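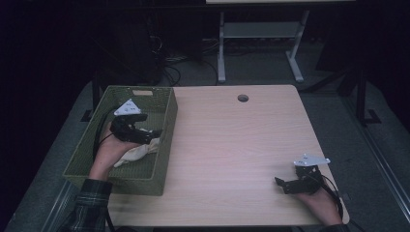
Ostano Workshop Club, Handling Group

Hand-held grippers: pivots, plates and cloth

Posted 22 February 2018
Reading time: 5 minutes
Print this page | E-mail this page

The second gripper is finished, so the pair can be used together. Most of the work since my last post went into making the right one behave like the left one. They were built from the same drawings. They didn't feel the same in the hand, and the recorded jaw angles didn't match either.

For anyone joining at this point: the tools are held in the hands and used to do ordinary handling jobs at a table. A plate with printed markers sits on top of each one so that its position can be worked out from video. The jaw opening is logged separately over the cable. Later the recordings are used to drive an arm through similar motions. The arm has its own problems and will get its own post.

The task at the moment is cloth and basket. One hand takes a cream cloth from the bottom of a green woven basket while the other waits with its fingers open over the table. I picked it for the soft material and because the basket wall restricts the approach. Foam blocks had stopped telling me anything. A block gets gripped whether the fingers are parallel or not.

Jaw linkage

Each finger is carried on an inner and an outer link. When I first assembled the right gripper I reamed the pivot bores by hand, working from one side, and the bores came out slightly tapered. The pins went in without complaint and the links swung freely on the bench. Closed on a thick piece of felt, the finger tips splayed.

Antigoni Kokkinos has the use of a better drill press than mine and redid the bores in one evening. She clamped the matching left and right links together and drilled them as a stack. Any error in spacing is now at least the same on both sides, and the jaw closes on its centerline. The old links are in a drawer.

The bushings came from Kontogiannis, who will sell small quantities if you collect them. I ordered two lengths. The shorter one sits below the face of the link and lets the neighboring link rub. The longer one stands slightly proud and takes the side load itself. Use the longer one. I put a trace of dry lubricant on each pivot and wiped off what was left. Grease was a mistake on the first build, as it picked up lint from the cloth within a session and then held it in the joint.

Marker plates

The plates are white and triangular. I made the first ones square, and the corners kept catching on things at table height. Cutting down to a triangle cost some printed area but the tracking has not suffered in any way I can measure.

Mounting angle matters more than I expected. With the plate flat, the tracker loses it whenever I tip the tool forward to reach into something deep. I set the mount back by 9 degrees and the dropouts during a basket reach became rare. They haven't gone away. If I roll my wrist outward at the bottom of the reach, the markers become too foreshortened to read. The log shows a gap there, and Pluvia fills it with a straight line. I have turned the fill off. A gap marked as a gap is easier to deal with later than an invented path.

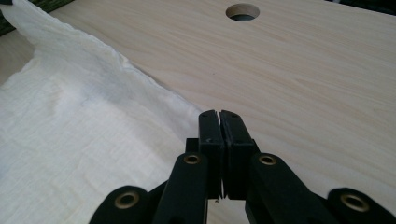

Vol. 2, No. 4

Finger pads

The pads are plain black blocks with slightly rounded tops. They close against each other along a thin seam, with a narrow gap partway down where light gets through. I chased that gap for longer than it deserved. It comes from the pads being fixed at the base and free at the tip, combined with whatever twist is in the mounting block. Shimming one pad closes the gap and opens another one lower down.

What decides whether a thin cloth stays in the jaw is the edge at the very top of the pad. Gauzy fabric gets picked up by a fold, and the fold is usually no deeper than the first part of the finger. I checked by pinching strips of paper at different depths and pulling. The top edge held them all. Further down, the strip slid out with light resistance. For towels and heavier cotton the difference disappears, as the material fills the gap itself.

The left finger has a small scuff near the top. I dressed a similar mark on a spare pad with fine paper and then compared the two on the same cloth. There was no difference in grip, so the scuff stays until it starts to snag threads. Chrysoula Sotiropoulos, who sews, suggested running an old nylon stocking over the pads as a snag test, which is quicker than looking at them under a lamp. I now do it before each session.

Picking from a flat board

Lifting a cloth that is lying flat on smooth wood is harder than taking it out of the basket. In the basket it is bunched, and there is always something standing up to close on. On the board the pads have to touch the surface, and if they arrive already closed they just push the edge along. The sequence I have settled on is to open the jaw wide, set both tips on the wood with the cloth edge between them, and close slowly while keeping light downward pressure. The fabric buckles upward and the fold goes into the jaw.

The downward pressure is the hard part to reproduce. I can feel it through the handle and the log can't. The Anard encoder reports jaw angle and nothing else, so a recording of a good pick and a recording of a miss can look nearly identical until the lift. A thin force sensor under the pad mount would help. I have one on the bench and haven't found a way to route its wire past the links without it being pinched at full close.

Cables

Both cables leave the tools toward the person and hang off the table. The left one runs down beside the basket and can drag on the rim when the hand goes in. The drag shows up as a small rotation of the plate at the start of the lift. A softer cable is on order. Meanwhile I leave more slack before each take, and throw out the takes where I notice a tug.

Settings as of now

Encoder zero: taken with the jaw closed on nothing, repeated after every pad change.
Plate mount: 9 degrees back, both tools.
Pad snag test: stocking, before each session.
Gap filling in Pluvia: off.
Lubricant: dry, pivots only.

Still open

The right gripper's trigger return is weaker than the left. The spring is the same part, so I suspect friction where the pull rod passes through the handle. I will take it apart in March when Antigoni brings the press back, in case the hole needs to be moved. The force sensor wire is next after that. If anyone in the group has run a wire through a four-link jaw of this size without breaking it, leave a drawing in the handling group tray or send it to me by e-mail.

Print this page | E-mail this page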